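4.2 Arrival order and the red carpet at mid-sized premieres

The second part of the study looked at how guests were moved from the kerb to the auditorium at premieres held outside the large capital-city cinemas. We attended the opening nights of two features, Wannasri and Skillov, both held at the Civley, a single-auditorium cinema with a narrow forecourt. Observers stood at the kerb, at the end of the press line and inside the foyer doors. Each noted the arrival of every invited guest, the length of time spent in front of photographers and the number of interviews given.

At both events the publicist issued a running order to the press beforehand. The order placed supporting cast first, then the director and producers, with the lead actors last. Arrivals at Wannasri followed this order closely. At Skillov the lead actors reached the kerb early, and the press line had to deal with three groups at once. Photographers at the far end of the line told us they missed the supporting cast altogether, and this was borne out by the galleries published overnight, in which the leads made up most of the pictures.

Figure 7

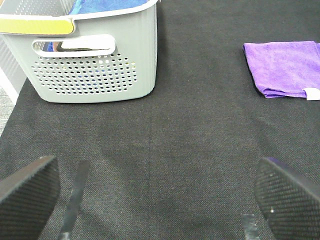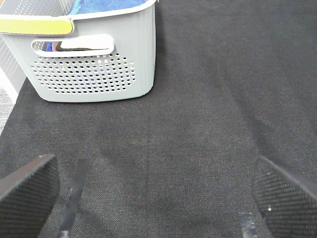
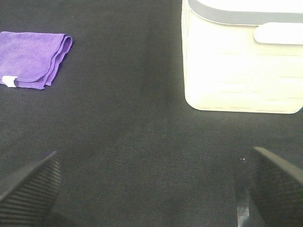 Time on the carpet was the measure that differed most between the two evenings. For lead actors the median stay in front of photographers was 140 seconds at Wannasri and 90 seconds at Skillov, and directors showed a smaller drop in the same direction. Colour was a recurring topic in the interviews with publicists, who try to keep guests in similar shades from standing side by side on the carpet. One of them sorted gowns by how strongly they would stand out against a dark backdrop, and the vivid violet of the folded cloth in the third picture of Figure 7, lying on dark grey, is close to the contrast she said she wanted for a lead. Guests in charcoal or black were usually sent past the backdrop in pairs. We did not find that clothing colour had any effect on the length of a stay, although the sample is too small to rule it out.

Interviews followed a different pattern. Television crews had fixed positions and were promised two minutes with each lead, while online outlets were placed further along and took whoever stopped. At Skillov, 8 outlets in the second group went home without speaking to a lead actor. Amedeo Caputo, who managed the press line on both nights, put this down to the early arrivals and to the start time of the film, which could not be pushed back past 7:30 p.m. under the cinema's licence.

Fans behind the barriers were not counted or interviewed, but observers recorded whether guests crossed over to them. Most leads did so before reaching the photographers. Usa Ongart, the publicist for Wannasri, had asked for this in the running order, reasoning that guests who greet the crowd afterwards tend to be called straight inside. No such request was made for Skillov, where two of the leads went to the barriers anyway and one did not.

The same staff worked both events and the forecourt layout was unchanged, so the differences reported in this section can be tied mainly to arrival order. Weather may have played some part. It rained for much of the Skillov arrivals, and the carpet was covered by an awning only from the backdrop to the doors. The next section compares these results with the Zorneck premiere, where guests entered through a side lane and no running order was issued.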